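Visit report: Ploltberg paper mill, October open day

The Ploltberg mill opens its site to the public twice a year. I attended the October session, which covers the recycled fiber line from bale yard to finished reel. The spring session covers the power plant and the water works and is said to be the less crowded of the two. Groups leave the gatehouse every half hour. Mine left at 9:30 a.m. and was back shortly after noon.

Safety shoes are lent at the gate in whole sizes only. Ear protection is handed out at the door of the machine hall and collected at the other end. Phones go into a locker before the machine hall and come back afterward.

Bale yard and pulping

Incoming paper arrives in wired bales and is stored under an open-sided roof. The yard is divided into mixed office paper, newspapers and magazines, and corrugated board. Each load is sampled for moisture with a probe before it is accepted. The mill pays on dry weight, so the reading goes directly onto the delivery note. Loads above the moisture limit are not always refused, but the price is cut and the bales are used first.

The wires are cut by machine and the bales go up an inclined conveyor into the pulper. This is a drum type, a long rotating cylinder set at a slight slope. Paper and warm water enter at the high end, the paper breaks up as it tumbles, and the pulp drains through holes in the lower section. Plastic film, staples and string leave at the far end largely intact. The older vat pulper stands next to it and is kept for board grades. Our guide said the drum does less damage to contaminants, so they come out in larger pieces and are easier to screen.

Screening and deinking

Screening is done in two stages, holes first and slots after. The slot baskets wear and are changed on a fixed schedule. A worn basket was on display beside a new one, and the difference could be felt with a fingernail. Rejects from the second stage are pressed and sent out as fuel.

Deinking is by flotation. Air is injected into the diluted pulp with a small dose of soap, the ink attaches to the bubbles, and the gray froth runs over a weir. There are 4 cells in the primary line. Samples from each were set out in glass jars, and the change in shade between the first and second jars was greater than between any of the others. I asked whether the last cell could be left out. The answer was that it could on a good day, but that the incoming paper varies too much to plan on it.

Machine hall

The paper machine, PM 2, runs at 896 meters per minute on the grade being made that morning. The tour follows a raised walkway on the drive side, with stops at the headbox, the press section and the reel. The headbox stop is the most useful. The jet of stock onto the wire is visible through a window, and a panel shows consistency and basis weight.

The dryer section is fully hooded and there is little to see. Heat recovered from the hood exhaust warms the incoming air, and the remainder goes to the process water. The mill states that the product leaving this line is 100 percent recycled fiber, with no virgin pulp blended in for strength. Starch is added at the size press instead.

There was one sheet break while we were on the walkway. A horn sounds, the sheet is diverted down into the pit below, and the crew threads a narrow tail through the dryers before widening it to full width. For me this was the best part of the visit, and it was not on the program.

Laboratory

The test laboratory is smaller than I expected. It is held at constant temperature and humidity, so groups enter in two halves. A strip is cut from each finished reel and tested for caliper, tensile strength, tear and brightness. The online reporting system is called Eseo and is also used by the shift crews. Results that fall outside limits hold the reel until a second strip has been tested.

The half that is not in the laboratory waits in the office building across the corridor. There is an armchair with a cushion in the corner, and reading matter is kept at the reception desk. I used the time to go through the water use leaflet, which gives more detail than the tour does.
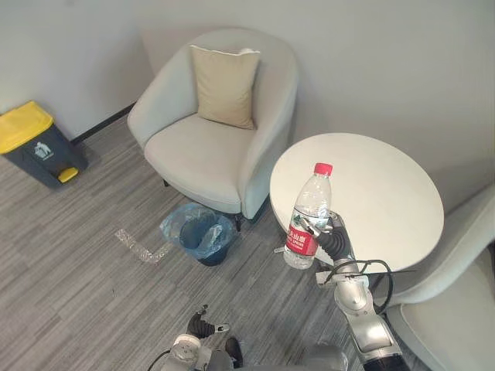 Getting there and practical notes

The Massawe bus stops at the gatehouse. The stop before it, marked Hidden on the timetable, is for the warehouse and is a long walk from the entrance. Parking is on gravel and fills before the first group leaves.

Booking is by web form and opens a month ahead. The walkway is reached by open-grate stairs, and there is no elevator on that side of the hall. Long trousers are required. The canteen is open to visitors until 1 p.m. and takes cards only.

The leaflet on deinking chemistry is out of print at the gatehouse, but a copy can be requested by email. Mine arrived the following week.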